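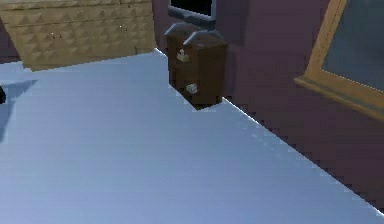

Bedroom scene, view across the pale surface toward the cabinet and window. Simulator render.

List: sim-practice
Subject: Re: Naming rules for simulated home scenes, draft 2

I went through the draft over the weekend and ran it against the bedroom scene from the Tivis set, which we use at Koltum for most of our household tests. Comments are inline.

> Section 3. Every object in a scene must carry a name that a person
> could work out from the render alone. If the name and the render
> disagree, the render wins and the name is changed.

Agree with the aim, but the second sentence needs work. Take the tan padded piece with the raised diamond pattern. One of our annotators called it a headboard and another called it the side of a basket. The render doesn't settle it. I would add: "Where the render allows more than one reading, use the more general name and list the others as aliases." We used "padded panel" and the disagreement stopped.

> Section 4. Instructions given to the robot must refer only to
> objects visible at the start of the episode.

Please say visible to which camera. From this view you get the bottom part of the window and nothing of the top. The lower front corner of the brown cabinet is hidden behind the pale surface. Is the cabinet visible under Section 4? We say yes, as both knobs can be seen and an instruction about either one makes sense. The small dark object at the far left is another matter. All you have is a rounded edge and a shadow, and no annotator should be asked to name that. Bornivano has a rule that an object needs enough showing to be told apart from its neighbors, and I'd be happy to borrow their wording.

> Section 6. Report render settings with the results. Visible
> rendering faults should be noted but need not be fixed.

I would make this stricter. The long edge of the surface where it meets the wall comes out as stair steps. For a person that is cosmetic. For a policy that finds edges from pixels it may matter, and a reader comparing two papers can't tell unless the setting is written down. We went back over 324 of our own scene reports and only 19 of them gave the anti-aliasing setting. I'd change "should be noted" to "must be noted, with a sample frame."

> Section 7. A scene may be used for both training and evaluation
> if the object positions are changed.

No. Moving the cabinet does not make it a new room. The wall color, the gold frame and the quilted pattern all stay, and a policy can learn from those. Tiedemann keeps 12 scenes fully apart for evaluation and I think the draft should ask for the same kind of split, even if it leaves the number open.

One thing missing from the draft is a limit on episode length. We cap ours at 2,000 steps. I don't care what the number is as long as it gets reported.

I can turn these into edits if the list has no objection by Saturday.

----

3 comments

benchrat: Fine with the alias rule. Please cap the number of aliases or someone will list ten.

l_mott: Section 7 will be hard for small labs. We only have four rooms.

overhang: Can Section 4 say what happens with mirrors? An object seen only in a reflection has come up twice for us.

This archive uses cookies to remember your display settings. Accept | Settings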